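Room check, Irkmont workshop, upstairs
Fri 3 March
Form: bench and table areas, short version (the long one is for the annual)

OK = fine. FIX = do before next session. WATCH = look again next time.

1. Door and way out
Main door opens all the way, closes by itself. OK
Back door sticks at the bottom, needs a shoulder. FIX. Was on the last sheet too. Somebody plane it or tell Gaete to send their guy.
Exit sign lit. OK
Hallway: two bikes again. Moved them. WATCH

2. Floor
Swept, mostly. Wire clippings under the long bench, the short kind that go through a sock. Vacuum, dont sweep.
Mat by the sink curling at one corner. Tape is not holding. FIX, new mat.
Extension cord across the walkway by the window. Unplugged it and coiled it up. If you need power over there use the wall strip.

3. Extinguisher and first aid
Extinguisher on hook, needle in green, tag in date. OK
First aid box: low on band-aids, burn gel gone. FIX. Order is in with Plokach.
Eye wash bottle sealed. OK

4. Power
Main shutoff reachable, label readable. OK
Bench strip by the door has a cracked switch cover. Took it out of use, red tape on it. Do not take the tape off.
Soldering irons off and in stands at time of check. OK
Wall strip behind the light table: no scorch, no wobble. OK

5. Tables
Light table:

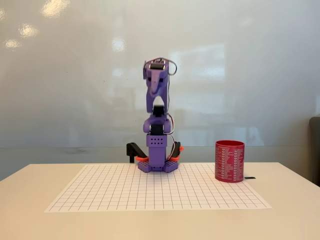 Bench & Table Group, Irkmont Workshop

Table top: beige surface, wipes clean. OK
Grid sheet: lying flat under the purple arm, leave it flat. If a corner lifts, tape it down or swap the sheet, spares in the flat drawer.
Wires: red and white bundle hangs in a loose curve down the side, and theres another loop up top with a dark one in it. Loose is fine. Check nothing can snag when the arm moves, and keep sleeves and lanyards away. WATCH
Black bracket on the left, post comes down on the table just behind the sheet. Dont slide the sheet back under it.
Base: push test by hand with power off, every session. Any rocking, stop and write it here.
Pinch points: elbow and shoulder joints, and the finger piece at the top. Hands out before switching on. Say "power" out loud first, every time, even if you are alone in the room.
No drinks on this table. Not water either.

Long bench: vise handle loose, tightened. OK
Folding table: one leg lock doesnt click. FIX, use it for paper only till then.

6. Storage
Shelf over the sink holds 93 lb per the label. Somebody put the paint cans up there, moved to floor cabinet.
Solvents in metal cabinet, door shut. OK
Batteries: charging bag present, nothing charging unattended. OK
Box marked Cludico is still sitting in front of the breaker panel. Panel has to be clear, this is the thrid time. Moved it to the hall closet, come get it. FIX

7. Air and light
Fan runs, filter gray. Change it. FIX
Tube over the long bench flickers on start then settles. WATCH

Comments
Ran out of time for the loft, will do it with the ladder check.
Key 216 is missing from the board. If its in your coat bring it back.
Max 5 people up here when the irons are on, sign is on the door, please read the sign.
Next check later in March, same sheet. Write on the sheet, not on sticky notes, they fall off.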